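Bamboo board on a marble-pattern worktop: oil, feet or mat?
Kitchen surfaces and boards

hullitz_13
17 June 2021
Board is bamboo, rectangular, groove down one side. It stays out on the worktop permanently.
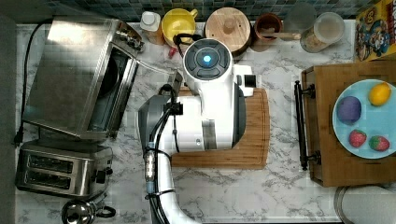

Two problems. It slides when I chop anything hard, and the underside has started to go grey along one long edge. I wash it by hand and put it straight back flat. Would oiling alone cure the greying, or do I need to get air under it? I have a 200 ml bottle of Vundard board oil, unopened.

tessellate
Greying on the underside is trapped damp. Oil slows it and no more. Stand the board on its edge for 24 hours after washing, then oil both faces. If you only oil the top, the two sides take up moisture at different rates and the board will cup.

Crisanto Tolentino
Agree on both faces, disagree on the 24 hours. Overnight is plenty in a heated kitchen. Sand the grey edge first with 100 grit, finish finer, wipe off the dust, then oil. Oil over grey and you seal the grey in.

zein_owner
I'd fit rubber feet. Four screw-in ones, stainless screws, pilot holes drilled. Mine has been on feet since March and the underside is clean.

tessellate
Feet mean you can't flip it. Bamboo is also laminated strip and I have split one along a glue line with a screw, pilot hole included. A damp cloth under the board stops the sliding.

zein_owner
A damp cloth under a board that already has a damp problem?

tessellate
While chopping. You take it away afterwards.

Crisanto Tolentino
Dastex do a thin open-weave mat that can be cut to size. It grips well enough on a smooth worktop. Lift it weekly, as crumbs collect in the mesh.

marl_and_co
Does the groove need separate treatment? Mine always dries last.

Crisanto Tolentino
Same oil, less of it. It pools in the groove and goes tacky. Run a dry cloth along it after ten minutes.

hullitz_13
Sanded and oiled both faces, and it is now standing on edge. Mat ordered. I'll leave the feet for now, as I do use the plain side for bread.

zein_owner
Fair enough. Check the screws on mine haven't split anything, he says, going to look.

zein_owner
No splits.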